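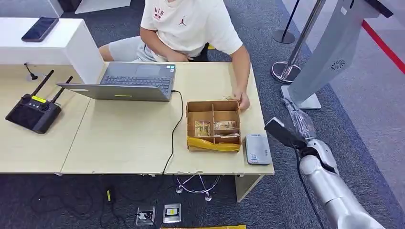
Speaker notes: The box with compartments, and other matters of a shared desk
Vik office, evening talk, 23 minutes plus questions

Opening

Good evening, and thank you that you stay after work. My name is Ivar Lindholm. I look after the shared desks in our Prernberg office, and Brittany Fortin asked me to tell how we keep them in order. I am not an expert in furniture. I have only moved many things from one desk to another during 2 years.

(Wait until people at the back have found chairs. Check that the microphone is on.)

A word about language: when I say "desk", I mean the whole row, the light wood tops pushed together so that you see the seams between them. When I say "place", I mean the part where one person works.

Part one. What is on the desk

It is a usual working place. A gray laptop is open, with a small yellow sticker on the lid. Beside it is a shallow cardboard box. On the other side there is a black remote controller with two antennas. A phone lies on the white counter, which is higher than the desks.

Ask the room: which of these things would you put away at the end of the day? Let three or four people answer. In Prernberg most people said the box, and I think this is the wrong answer. I would put away the controller first. Antennas and joysticks stick out, a sleeve catches them easily, and a controller which falls from a desk does not always work after.

The phone I would never leave on the counter. A dark phone lying flat is easy to forget. Tell the story of Tamara's phone, which spent one whole December night on our counter while she looked for it at home, in the car and in the refrigerator. (She has given permission. Do not make the story long.)

Part two. The cable

Stay on the same slide. Point to the black cable on the right side of the laptop.

It goes across the desktop in a loose curve and then over the front edge, toward the floor. In the carpet there are floor outlets, and one has a black plug in it. Many offices are built in this way, and I like it better than outlets on the wall, but then the cable must hang somewhere. If it hangs at the front, it hangs where people walk.

What we do in Prernberg:
We lead the cable to the back edge where the desk permits it.
If it must go over the front, we leave enough length so it lies flat on the carpet, and we push it close under the desk.
We look where the chair wheels are before we sit down. Small wheels do not like cables, and cables do not like them either.

Bendik Strömberg will probably say that we should buy cable channels from Fotport. I have the price list with me if he asks. Do not open this discussion before the questions.

Part three. The box

This is the main part. Take 14 minutes for it, not less.

Our desks get many boxes, and the best ones are the shallow trays with cardboard partitions inside. The partitions were made for transport, but they are very good on a desk also. You can see in the slide that one compartment has paper or packing material in it, and another has tan and white items in a stack. The box is open, and the hand of the man goes directly to its corner. He does not need to stand up or open a drawer.

Say slowly: a box is good when the hand finds it.

Then the problems. Packing material takes a compartment which could hold something. I ask people to decide on the same day: either the paper goes to recycling, or it goes flat under the other things because the box will be sent again. Paper which waits for a decision waits very long. When we cleaned the storage room at Dudov, we made a list of everything we carried out, and it had 1,865 lines. Too many of these lines said only "box, paper inside".

The second problem is the flat gray things. To the right of the box lies a small light gray device, it can be a power bank or a router, from here I cannot tell. Every office has such devices. Please write on them what they are. It has a label, but a label so tiny does not help a colleague who stands one meter away.

(Show my own box now. It is in the blue bag. Take out the partitions and put them back, so people see that they come out easily. Let the box go around the room.)

Azucena Chávez has a different method, with one box for each person and the name on the front wall. I have tried it for some weeks. It works well with people who come every day and less well with visitors. If she is in the room, invite her to speak for a few minutes.

Part four. The last five minutes of the day

Ask everybody to think of their own place. We do the following order:
Phone in the pocket.
Controllers and other things with antennas in the cabinet.
Laptop closed, plug out, cable rolled loosely.
Box pushed to the back, open side up.
Chair under the desk.

If time is short, leave out the story of the moved cabinet and go directly to the questions.

Questions

Likely ones: who pays for the boxes (we do not pay, we keep them from deliveries), what about food (not in the boxes, please), and can one take a box home (yes, ask me first).

Take my own box back before I leave. Return the microphone to Brittany.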